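Pushing policy jitters near the blocks, fine in the middle of the board
Posted in: Control & Planning

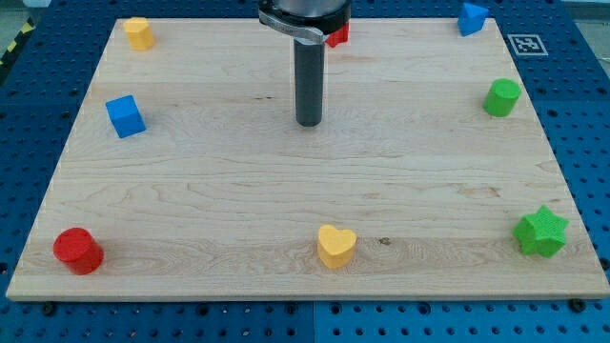
Rod hovering, eight blocks, tag on the bench past the top right corner.

petberg_dan
Language-conditioned pushing, 2D velocity commands. Crossing open wood it's smooth. Within 30 mm of a block it starts shivering like it has stage fright. Policy runs at 16 Hz, the arm controller interpolates. I've lowered the gains twice and now it shivers politely.

nong_on_toast
Stop touching the gains. Log the raw actions before the interpolator and look at those. My bet is your policy can't decide which side of the block to push from, so it picks both.

wavow
Disagree. I'd check latency first. If the image is 70 ms old when the action goes out, the rod is always correcting for where it used to be. Out in the open you'd never notice.

nong_on_toast
Latency would give him overshoot with a steady period. He said shivering.

wavow
He also said "stage fright," so I'm not treating it as a measurement.

Kálmán Szalai
Both of you may get paid. We had this at Rurkcombe and the cause was in the data — half the demos went around blocks clockwise, half the other way, and regression gave us the average, straight into the block. Predicting action chunks helped a lot. Also, how often do you re-solve the camera pose from that tag?

petberg_dan
Every frame. Is that bad?

Kálmán Szalai
Solve it once at startup and freeze it. Neither the bench nor the camera should be going anywhere.

petberg_dan
Froze it. Less shiver, still some. Raw actions do flip sign next to the yellow heart, so nong gets a point.

wavow
Now timestamp your images.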